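The Drawer With Nothing on the Front
May 2021

I have been sold the clean white cabinet three times in my life, and all three times I believed it. The pitch never changes much. Get rid of the handles, make the front shiny, keep the whole thing low to the floor, and the room will calm down. The Kando catalog calls it "visual quiet." Flitis, which charges more, calls it "a surface that asks nothing of you."

It asks for a cloth, for one thing. A gloss front shows every fingerprint, and a gloss front without handles gets more of them, as the only way in is with your fingers. I wiped mine down on a Saturday-morning sort of schedule for 12 weeks before I let it slide. From the sofa it looked fine. From the hallway, with the lamp on, it looked as if somebody had been trying to break into it.

The finger pull is the part I have the most trouble with. You know the kind: a slot with rounded ends, cut or molded into the top of the drawer front, deep enough for four fingertips and never quite deep enough for a thumb. It works well on a drawer with three scarves in it. Load the same drawer with phone chargers and batteries and you find yourself crouching with both hands in the groove, pulling from the hips. A six-dollar knob would have fixed this. I asked at the Clorkeck showroom whether anyone ever came back to have knobs added and was told, kindly, that it would void the finish warranty.

Then there is the height. Low cabinets photograph beautifully because there is so much wall left over. They are less kind to knees. The top becomes a bench, or a shelf for mail, or a place for the cat, and the drawers underneath get opened when there is no other choice. I kept a list last November, on the back of a gas bill, of every time I went into the bottom drawer of mine. Seven times in the month. Four of those I was looking for something that was in the kitchen.

What ends up in a drawer like that? Things with no better address. In my case that means slippers, the throwaway kind, saved from hotels and still sealed. I can't throw them out because they are new, and I can't give them to guests because they are, let's face it, a little sad once you see them under a ceiling light. The plastic takes up more room than the slipper does. Next to them you'll usually find tape, bought for one job and kept for all the others.

The organizing trade has an answer for this, of course. Raju sells a set of drawer dividers for the purpose, and I own them. Roughly half of the pieces are in use, if holding other pieces counts. Dividers assume you know how many kinds of thing you have. A low white drawer in the living room is where you put whatever isn't a kind of thing yet, and no strip of felt-lined plastic is going to argue with that.

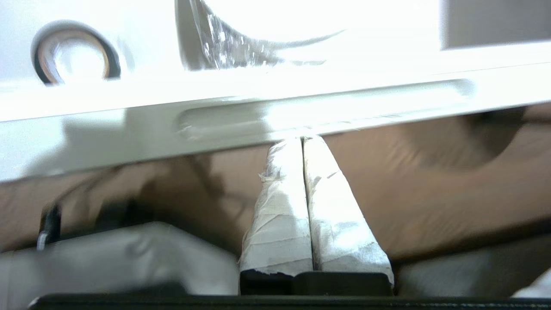
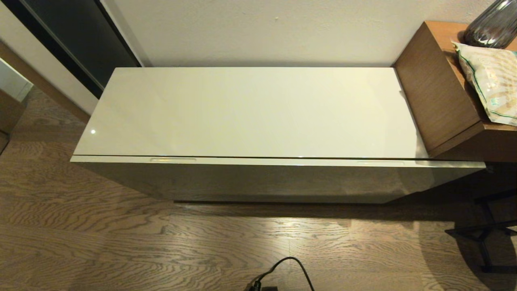
The closed version: cream-white gloss, two finger pulls, a wooden neighbor. 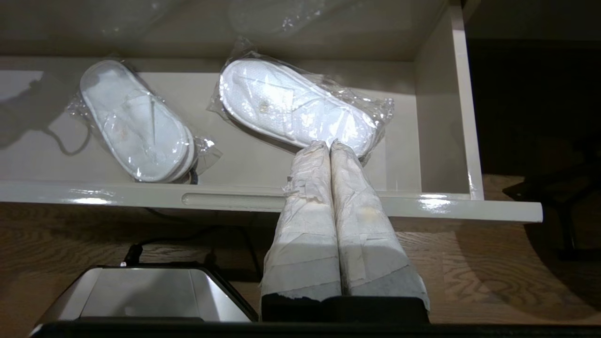

Two pairs of slippers, both still in the plastic.

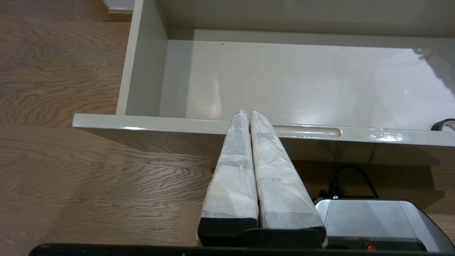 I'm told I should simply own less, and maybe so. But the people who say this tend to have a garage. In an apartment the slippers and the tape have to live somewhere, and the furniture makers know it, which makes me suspicious of how little their brochures show of the inside. The current Flitis book runs to 355 pages. I went through it with a cup of coffee and found drawer after drawer, nearly all shut. The few that were open held folded linen, in one color.

If you are shopping anyway, take something heavy to the store. A bag of sugar will do. Put it in the drawer, close it, and open it again with one hand while standing the way you would stand at home, probably with a coat on and a phone in the other hand. Ask whether the front comes in matte. Run your finger along the inside of the pull and see if there's a seam, for that seam is going to collect lint and threads, and you'll be getting them out with a toothpick.

Mine is staying where it is for now. It was expensive, the top is useful, and I haven't found a buyer who wants to carry it down the stairs. I did price the knobs, though. There's a brass one I like, and the warranty on the finish runs out this fall.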